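Lunlow Street Market Hall, stallholders meeting
Minutes, Jul 28, 2025
Quorum met. Started late, side door was locked again.

1. Last minutes
Agreed, one fix: Arango invoice was for March, not April.

2. Bread table
Long talk. Old plastic trays are done, cracked at the corners, two went in the skip already. Proposal to go over to the tan wicker baskets, shallow rectangular ones, on a white cloth. General feeling good. Points raised:
- crumbs in the weave. Liner in each one, paper or cotton, to be decided
- rolls and buns ok, long loaves wont fit, stay on the rack
- cloth needs to hang over the front so the crates underneath dont show
- iron the cloth!! or at least fold it properly after washing
- leave open cloth between baskets for price cards

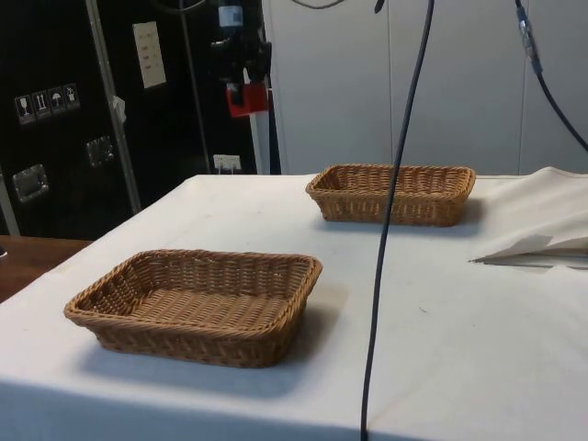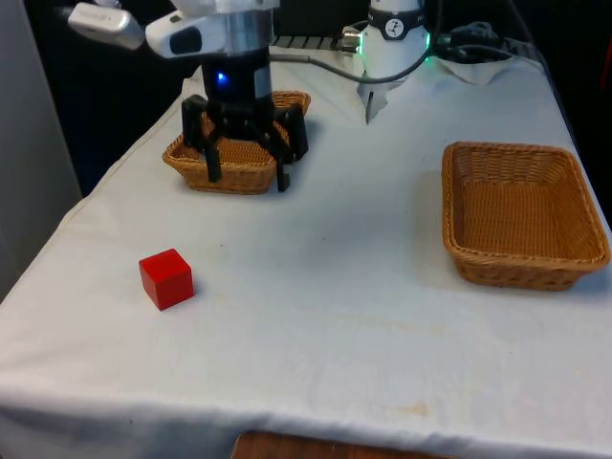

Wicker baskets on the white cloth, nothing in them yet.

Some wanted baskets pushed together at the front, others want one forward one back so people can reach from the side. Voted, forward and back won. Try it for a month then look again.

3. Buying
Quote from Brundico is 271 for 40 baskets, delivery included. Andumix cheaper per basket but minimum order is too big for us and no returns. Agreed Brundico. Ask if they will swap any with broken rims. Order to go in this week, money from the fixtures budget.
Cloths: we have 2 good ones, rest are stained. Get prices for more, same white, heavier if poss.

4. Cleaning
Baskets to be brushed out at close, not hosed. Not to be stacked damp. Shelf in the back store to be cleared for them, top one, paint tins to go elsewhere. Nobody offered to take the paint tins. Carried over.

5. AOB
- Card reader signal bad at the far end, still
- Opening time stays at 10 through the fall
- Parking cones missing again
- Request for a second bin by the coffee stall, agreed

Actions
Order baskets. Price for cloths and liners. Clear shelf. Spare key for side door.

Next meeting same place, date to be sent round.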